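Groltholm

Groltholm is a farming village I've been writing up for years (badly, and mostly at night), and it's known for one thing: people who live a very long time. The parish book starts in 1187, and the oldest entries already grumble about old men who won't give up their land!

The best-known resident was Birsen Karabulut, who ran the Gimitz bakery for 70 years and only stopped when the oven did. I met her twice. She told me she put it down to soup and going to bed angry if she felt like it, and then she made me carry flour.
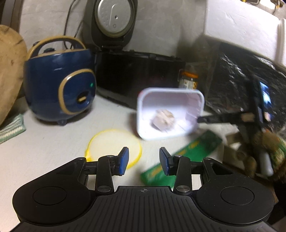
Her neighbor Ehab Abou Zeid kept the list of villagers past a hundred, and I've leaned on it for most of this article. It has two gaps, both from winters when the Gunnlaugsson road was closed and the mail didn't get through. I'd still trust it over the Brekell almanac, where a few of the birth years look copied from the wrong page.

The village holds a supper for its oldest resident every June. Guests bring a chair (there are never enough) and the oldest person picks the music, so expect a lot of accordion.

Last updated 1/25/26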